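My Pre-Stream Setup Check for Starkico Horde Nights
Home / Guides / Checklists

I run the monthly Starkico zombie co-op night for our little group, and after last February (more on that below) I started walking the room with a list before anybody picks up a controller. People kept asking for it, so I'm posting it with my comments from the latest run. Copy it, change it, scribble on it!

POWER

1. Each power strip plugged straight into the wall, no strip into strip. OK
Comment: This was the February problem. We had two consoles, a monitor and a space heater on one chain, and it died on wave 59. Wave 59! I still hear about it.

2. Heater on its own outlet, or off. OFF
Comment: With this many machines going you don't need it.

3. No cord pinched under a chair or table leg. FIXED
Comment: One ethernet cable was under the back leg of Renato's chair. Moved it and taped it down.

4. Plugs and bricks checked by hand for heat after 15 minutes of play. OK
Comment: The brick on the older monitor runs warm, but it always has. I'm watching it.

AIR AND HEAT

5. Vents clear on every console. ONE FAIL
Comment: My Sturnar capture box was sitting right on top of the console again. My own fault. It has a shelf now.

6. Dust filters wiped. OK
Comment: Do this the day before if you can, I was sneezing through the whole intro.

TABLES AND CHAIRS

7. Tables don't rock when you lean on them. OK
Comment: I lean pretty hard on purpose. If it's going to go, I want it to go before there's a monitor on it.

8. Drinks on the side stand only, lids on. NEEDS WORK
Comment: Ha. I'll keep writing this one down until it passes.

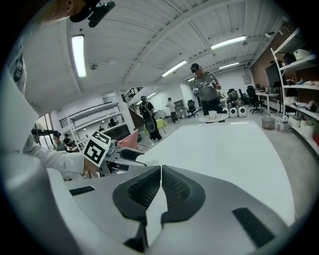

White tabletop, with a hand-held gripper up front

9. Walkway to the door clear, bags under the coat hooks. OK
Comment: Somebody's backpack strap is always sticking out. Go look again once everyone has arrived.

SCREENS AND SOUND

10. Flash warning read out loud before we start. OK
Comment: The Magbanua map has a lightning section that is really rough on the eyes. I say it at the start and again before we load that map.

11. Frame rate locked at 60 on both stations. OK
Comment: Not exactly safety, but when one side stutters people get a headache and then they get cranky, so it stays on the list.

12. Headset volume capped at 80 percent. FIXED
Comment: The Stitus headsets reset themselves to full after an update. Check them every single time, the first zombie scream will take your head off.

BREAKS

13. Break timer set and loud enough to hear. OK
Comment: We stop between waves, stand up, shake out our hands. Renato Agbayani does the timer because he's the only one who won't beg for one more round.

STILL OPEN

Lids for the drinks. A longer ethernet cable so it can run along the wall. A second shelf, if I find a cheap one. I'll update the list after the next horde night, and if you've got something to add, drop it in the comments.

Posted in: Co-op, Guides, Zombies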